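Search the guides

Search for: Go

Tuning a grasp planner for a cluttered tabletop

If you have followed the earlier guides you should have Helline running on your workstation, talking to the arm, and able to close the hand on command without anything alarming happening. Well done, because getting that far is a fair bit of work! This page covers the next step, which is getting the planner to pick sensible grasps when there are several things on the table at once and some of them are close together.

I'll assume you are using Tullex for perception and Helline for planning and control. If you use the Wania wrapper, all the setting names are the same but they live in one file, and I'll point out the one place where that matters.

Start with the table plane

Before you touch a single grasp setting, check that Tullex has found the table. I have lost whole afternoons to grasp scores that looked like nonsense, and the cause was a plane fit that had tilted a little toward the back of the workspace. Open the point cloud viewer, switch on the plane overlay, and look at it from the side. The overlay should lie flat along the bottoms of your objects. If it cuts through them, clear the table completely, run the plane fit again, and save it as a fixed plane so that it doesn't get refitted every time you add an object.

A matte cloth helps a great deal with this. Bare shiny tabletops give you holes in the depth data, and the fit will happily wander off to fill them in. If you have curtains or a wall close behind the table, crop them out now by setting the far limit of the workspace box just past the table edge.

Check the segments one by one

Next, put your objects out and ask Tullex for its segments. Choose a real mixture of shapes, sizes and colors, and leave a couple of them nearly touching. Each thing should come back as its own colored blob in the viewer. You'll usually meet two kinds of trouble. Flat, crinkly packaging tends to break into several pieces, and small things gathered on a plate tend to melt into one big lump with the plate.

For the packaging, raise merge_distance a little at a time until the pieces join up. For the plate, you are better off leaving the segmenter alone and marking the whole plate as an obstacle in the planner, at least for your first few sessions. You can come back to the small items later on, when everything else is behaving itself.
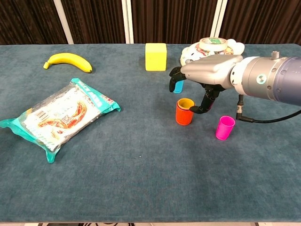
Nested cups deserve a paragraph of their own. To the segmenter, one cup sitting inside another is a single tall object, and the planner will offer you rim grasps that would take hold of the inner cup only. That may be just what you want! If it isn't, set grasp_band to the lower half of the object, and the candidates will move down to the outer wall. Wania users, this is the setting that has to go in the object section of your file and not the global one, or it will be applied to everything on the table and you'll never get a decent grasp on anything flat.

Sampling and scoring

Now for the planner itself. Helline samples 100 candidates per object by default, and I'd leave that number be. People often raise it when they get poor grasps, and all it tends to do is make the wait longer. The scoring weights are a much better place to spend your time.

Set finger_clearance to 8 millimeters to begin with. This is the gap the planner keeps between an open finger and any neighboring object on the way down. With a multi-fingered hand it matters more than you'd think, as the fingers you aren't thinking about are the ones that knock the next cup over. Then set approach_tilt to 28 degrees, so the palm can lean away from a crowded side instead of insisting on coming straight down.

Run the planner with motion turned off and step through the top candidates in the viewer. Look at where every finger goes, all the way down to the table. If two or more of the best candidates clip a neighbor, raise the clearance and run it again.

Your first slow run

When the previews look right, turn motion on at low speed and keep a hand near the stop button. Have the arm pause at the pre-grasp pose — there is a hold_before_close option for this — and compare the real hand with the one in the viewer. If they disagree by more than a finger's width, go back to your hand-eye calibration before changing anything else. The Valcárcel calibration guide goes through that in detail, and it's well worth the cup of coffee it takes to read.

Save your settings under a new name once you are happy with them, and keep the old file too. You will want it again the day you change the tablecloth.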